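Kitchen Wiki > Table and Tableware > Cutlery > Cutlery caddy

Cutlery caddy

I've kept this page going for years, so forgive me if it rambles a bit! A cutlery caddy (also utensil caddy, flatware holder, or in my family just "the spoon pot") is an open-topped container for storing eating tools upright. It lives on the table or by the sink, and it does the job a drawer would do if you had a drawer to spare.

Origins

People were standing spoons in jars long before anyone sold a product for it. My grandmother used a chipped crock. Shabnam Rizvi, who edits the tableware pages with me, grew up in Isgate with a tin can covered in wallpaper, and she still thinks it was better than anything she has bought since. Plastic ones are what I see most now. They're light, cheap, and you can rinse them out in seconds.

What goes in one

Spoons and forks, mainly. In homes where chopsticks are used every day they go in too, and the tall ones make a small caddy tippy if they all lean the same way (ask me how I know).

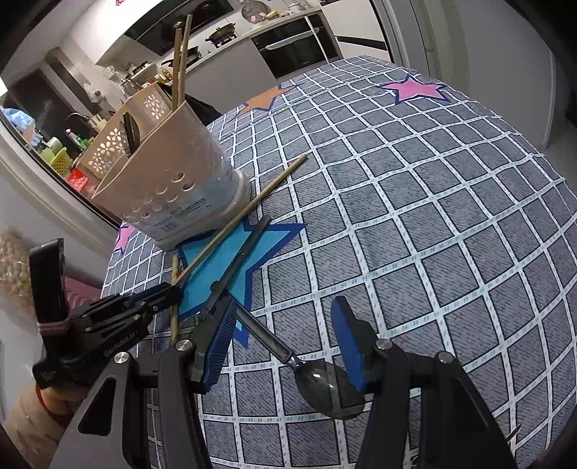

Spoon and chopstick on a star-print tablecloth.

I keep sharp knives out of mine completely. Table knives are fine, blade down.

Handles up or handles down?

This one gets people going! Handles up means you never touch the part that goes in your mouth. Handles down lets the air get at the wet end, and you can see what you're grabbing. I'm a handles-up person. Shabnam is not, and we've agreed to leave both in the article.

Drainage

If you put things away damp, look for holes. They can be in the base, or low on the sides, and they let water out and a little air in. A caddy with holes in the base wants a saucer under it on a wooden table. Mine left a ring I've never managed to shift.

Dividers

A divider splits the space so spoons don't tangle with forks. Two compartments suit a small household. I tried a four-way one from Starken and spent more time sorting than eating, so back to two it went.
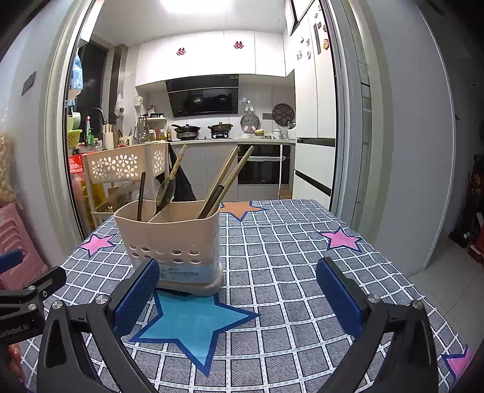 Cleaning

Once a week is plenty. Tip everything out, fill it with hot soapy water, and get a bottle brush into the corners, where the crumbs and gunk collect. Let it dry upside down before you refill it.

Comments

potsandpegs: Handles DOWN. I will not be moved on this.

nel_fan37: Could you add something about bamboo ones? Mine went black at the bottom in July.

Shabnam Rizvi: Bamboo is on my list. And the wallpaper tin was lovely, thank you.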